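OK so we finally switched the phones at work over to the new cloud system and I have to tell someone, because I'm way more excited than a grown adult should be 📞

1/ Our old box was a Voletti, bolted to the wall next to the water heater. Great machine in its day! But adding one extension meant a callout, and the last callout was $222 before anyone had opened a toolbox.

2/ New one is Roretti. The desk phones plug straight into the network and power up off the same cable, so no more wall warts under every desk (my knees say thanks).

3/ We ported 5 numbers in March. I'd braced for a lost afternoon – the main line was only quiet for the time it took me to eat a sandwich.

4/ Huge shout-out to Sigita Mägi, who rebuilt our whole call menu on a whiteboard first. The old one had options going to people who left years ago. Press 4 for a fax machine!!

5/ My favourite bit: voicemail comes through as an email with the recording attached. I cleared mine on the bus this morning, headphones in.

6/ Tip if you're doing this: check your lift phone and alarm line before you cancel anything. Ours were both on the old copper and didn't show up on the main bill. Consuelo Restrepo spotted it, bless her.

7/ Plan covers up to 200 extensions, so we've got room to grow into. Next job is the Mosquera office, then changing the hold music. Taking suggestions, nothing with pan flute please 🎶
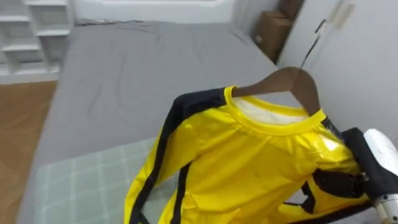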